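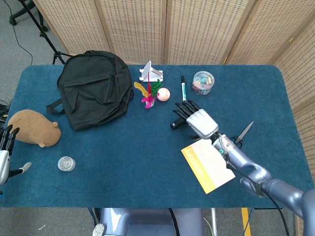 Re: [tandex-users] Grasp scores collapse near thin objects

On a list member's setup, the following was reported:

> We upgraded the Prollach segmenter to the January build and kept
> the rest of the stack as it was. Large items on the table are fine.
> Flat or thin ones now get merged with whatever is next to them, and
> the planner rejects every grasp on the merged blob. Depth is clipped
> at 2000 mm. Is there a new parameter we missed, or should we roll
> back?

No need to roll back. The January build changed the default for min_region_px from 70 to 175. Any mask smaller than that is absorbed by its nearest neighbor before the planner sees it. The change is in the code but not in the release notes.

We run the same build on a two-arm station with a blue felt tabletop and hit the same thing. The worst case was the scissors while the right hand was over them. Part of the outline is hidden by the fingers, the remaining mask falls under the threshold, and it gets folded into the mask for the hand. Self-filtering then removes the hand, and the scissors go with it. The collision map ends up with free space where there is a blade. That is a bigger problem than a rejected grasp, so please check for it on your side too.

A card lying partly under the wrist does the same. The backpack, the plush hamster and the lidded container never showed the fault in our logs.

What we changed:

segmenter.min_region_px: 70
segmenter.merge_before_selffilter: false
planner.hold_last_seen_s: 2

The second line matters most. With it set to false, the arm model is subtracted first and small regions are merged afterward. The third keeps an object in the collision map for two seconds after its mask disappears. Set it too high and you will plan around objects that have been moved.

One open issue. The clear round container still comes back with holes in the depth image, and Rultach fits a plane through them. None of the settings above help. We currently mask it by hand in the Bednarek config and skip it as a grasp target. If anyone has a working depth fill for clear plastic, I would like to see the settings.

If you still see merged masks after this, send the segmenter log with the self-filter output turned on. The default log omits the order of operations.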